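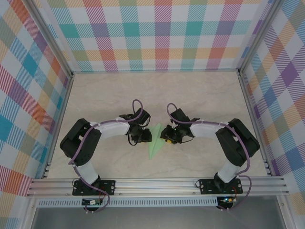
Figure 1. Pastel plaid cloth hung on three sides of a work surface.

Textiles in Interiors
Week 5 notes: checks, tartans and plaids

Terms

The words check, plaid and tartan get used loosely in shops, and you will see all three on the same bolt label. For this unit, keep them apart. A check is any pattern of squares made by crossing stripes. Gingham is the simplest kind, with one colour and white in equal bands. A tartan is a woven pattern with a fixed sequence of coloured stripes, called the sett, usually the same in warp and weft. Plaid is the general North American word for tartan-like patterns, woven or printed, and it is the one we use when the sett is unknown or doesn't matter.

In older Scottish usage a plaid was a garment, a length of cloth worn over the shoulder. Watch for this in the reading.

Woven or printed

Turn the cloth over. In a yarn-dyed plaid the colours are much the same strength on both faces. In a print the back is normally paler. Look also at where two stripes cross. Yarn-dyed cloth mixes the two colours thread by thread, so a pink stripe over a grey one gives a speckled middle tone. A printed plaid imitates this with a flat third colour or a fine hatch. Prints can also run slightly off grain, and no amount of pressing will correct that.

You can't judge any of this reliably from a photograph. Use the swatches in the sample drawers.

Colour and scale

Pale plaids read as a single colour from across a room. The lines come forward only as you get closer, so a pastel plaid behaves more like a textured plain than a pattern. High-contrast plaids keep their grid at a distance and will show up any wall that is out of square.

Repeat size matters more than colour when you are estimating yardage. The Farkmont swatch has a small repeat and wastes very little. The Liem has a large one, and on a short drop you may lose close to a full repeat on every panel.

Estimating: worked problem

A wall is 2486 mm wide. The cloth is 1000 mm wide after the selvages are trimmed, and is to be hung flat without fullness. Dividing gives just under two and a half widths, so we cut three. Centre the middle width on the wall and trim the outer two equally. Do not start from one corner, or the partial width will sit at the far end where the grid is cut unevenly.

For length, take the finished drop, add hems, then round up to the next whole repeat. Every panel is cut from the same point in the sett.

Corners

Where cloth turns an inside corner, match the horizontal bars first. The eye follows them around the room and picks up a step of a few millimetres. The vertical bars can fall where they fall — most people won't see it.

For next class

Read chapter 8 of the course text. Bring 2 swatches, one woven and one printed, with the repeat measured in both directions and written on the back in pencil. The Drileo and Grakton sample books are on reserve at the library desk and can't leave the building.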